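# How a shadow changes length

A shadow is a place that light cannot reach because something solid is in the way. Light travels in straight lines. It does not bend around a fence post to fill in the dark patch behind it.

The length of a shadow depends on two things: the height of the object and the angle of the light. When the sun is low, its rays arrive at a slant and the shadow is long. When the sun is high, the shadow is short.

You can measure this. Push a stick upright into flat ground so that 3 feet of it shows. Mark the tip of the shadow with a pebble at 9 in the morning, then again every hour until 3 in the afternoon. The pebbles will make a line or a shallow curve. The shortest shadow falls near the middle of the day – the exact time depends on where you live. 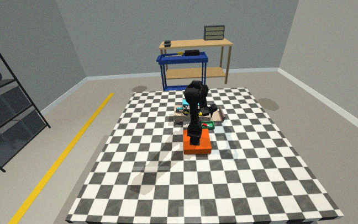 Genowefa Grabowska asks whether the same stick would give the same shadow in March and in June. It would not. In Flarnstead the noon sun climbs higher in June than in March, so the June shadow is shorter. The stick has not changed, only the angle.

People used this rule to tell time more than 3000 years ago. A sundial is a stick or a plate with marks around it. The part that casts the shadow is called the gnomon (say "NO-mon").

A lamp indoors works a little differently. It is close, so moving an object toward it makes the shadow on the wall bigger. The sun is so far away that a few steps make no difference you could measure.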